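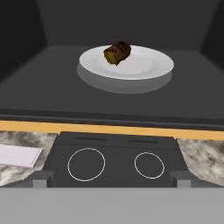 Acta de la reunión de seguimiento de la célula de cocina Sepp, celebrada el viernes en la sala pequeña de Skaltine. Se abre la sesión a las 16 h. Preside Raíssa Coutinho y toma notas Shahla Zarei; asisten además los dos turnos de mantenimiento y, por teléfono, el técnico de Alano. Se aprueba el acta anterior con una corrección: el repuesto de la muñeca figuraba como recibido y seguía pendiente. Se pasa al primer punto, la puesta a punto de la célula en el simulador Firnow antes de tocar la máquina. Coutinho proyecta la vista de la tarea de plato: el plato blanco dentro del compartimento gris oscuro, con la pieza de comida tostada en la parte superior izquierda, y la placa negra de dos zonas por delante, entre las encimeras de mármol. Señala que la sombra bajo el plato hace que parezca flotar por encima del suelo del compartimento. No se sabe si es la iluminación o una cota mal puesta. Zarei comprobará la altura en el modelo, sin fiarse de la imagen.

1. Referencias del brazo

Se revisa el procedimiento de puesta a cero. El turno de mañana informa de que el eje 5 pierde la referencia tras un corte de corriente y de que hay que llevarlo a mano a la marca. El técnico de Alano pide que se cambie primero la batería del codificador y que después se repita la calibración completa - hasta ahora se hacía solo la del eje afectado. Se acuerda hacerlo así y dejar constancia en la hoja de la máquina.

El parámetro 2717 (límite de velocidad en la zona del compartimento) queda bloqueado con contraseña. Alguien lo había subido durante las pruebas de octubre y no se anotó. Coutinho recuerda que todo cambio de parámetros va al cuaderno, también los provisionales.

2. Pinza

Las almohadillas de los dedos están gastadas por la cara interior. Hay dos juegos en el almacén. Se montará uno el lunes y se pedirá otro. El turno de tarde propone reducir la fuerza de cierre para el plato y mantener la actual para el resto de objetos. Se acepta a prueba.

Se discute si la pinza debe entrar en el compartimento por encima del borde delantero o bajar después de pasarlo. Zarei prefiere la primera opción, con más margen sobre el borde. El técnico de Alano no ve inconveniente, siempre que se recalcule la trayectoria de salida con el plato cargado. Queda pendiente de simulación.

3. Limpieza y engrase

El engrase de los ejes 1 a 3 lleva retraso. El turno de mañana lo hará antes de la próxima puesta en marcha. Para la limpieza de la muñeca se deja de usar el desengrasante del bidón azul, que ataca la junta. Se busca sustituto; entretanto, paño húmedo y secado.

La manguera de cables roza en la base cuando el brazo gira del todo a la izquierda. Se pondrá una brida más y se limitará el giro por programa hasta tener la funda nueva.

4. Tareas

- Altura del plato en el modelo Firnow: Zarei.
- Batería y calibración completa: turno de mañana, con Alano al teléfono.
- Almohadillas y fuerza de cierre: turno de tarde.
- Pedido de funda y almohadillas: Coutinho.

5. Ruegos y preguntas

El turno de tarde pide una segunda llave del armario eléctrico. Coutinho la encargará. Se pregunta por la formación en el simulador - no hay fecha todavía.

Se levanta la sesión.

Compartido 16 veces · 2 comentarios

Comentarios

turno_tarde: En el punto 2 falta decir que las almohadillas del almacén son las del modelo antiguo. Entran, pero hay que repasar el taladro.

S. Zarei: Anotado, lo corrijo en la próxima acta. No las montéis sin probar antes el cierre en vacío.

Documentos relacionados

Hoja de la máquina Sepp: calibración completa
Acta anterior: repuesto de la muñeca
Cuaderno de parámetros: cómo rellenarlo
Firnow: guía de cotas y sombras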